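Chapter 6
Comparing Grippers on Soft Materials

Learning objectives

After completing this chapter, the student should be able to plan a fair comparison between two gripper designs, select cloth samples that expose the differences between them, and record the outcome of each trial in a form that another laboratory can use.

6.1 Introduction

The tests in Chapter 5 used rigid blocks. A rigid block has a known width, and the fingers either hold it or let it go. Cloth is harder to judge. It folds when it is pushed, slides over whatever lies under it, and may be held by a single layer, by several layers, or by a pinch so small that the first movement of the arm will free it. A gripper that scored well in Chapter 5 may score poorly here, and its finger pads are usually the first place to look.

The choice of surface matters as much as the choice of cloth. Many published tests use a bare, flat table, where the fingers meet firm resistance. On a bed or a cushion the surface gives way, the fingers sink, and the layer below can be picked up along with the sample. For this reason each gripper in this chapter is tested on both a hard and a soft surface.

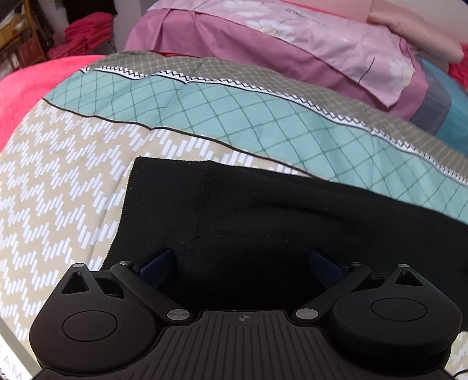

Figure 6.1 Hand-held gripper with flat finger pads on a black cloth sample. The cloth is slightly gathered between the fingers.

Hand-held grippers are useful in the early stages of a comparison. The operator can change the angle of approach from one trial to the next without writing a new arm program, and weak finger designs can be set aside before any time is booked on the arm. The results should still be treated with care – a human wrist corrects small errors that a fixed program would not.

6.2 The Prutville Comparison

The worked example in this chapter is drawn from a study carried out at the Prutville teaching laboratory. Two sets of fingers were compared, the Altov flat pad and the Senix curved pad. Each set was tried 50 times on each of 14 cloth samples, and the full series was repeated on the second surface. The arm trials that followed used the Okoro controller with its factory settings.

A trial was counted as a success only if the sample was lifted clear of the surface and held for 2 seconds. Trials in which the bedding was lifted with the sample were entered in a separate column. Students should keep this column in their own records, even when it remains blank – the data sheet in Appendix C provides space for it.

6.3 Terms Used in This Chapter

Approach angle: the angle between the finger pads and the surface at first contact.

Gather: the cloth drawn up between the fingers as they close.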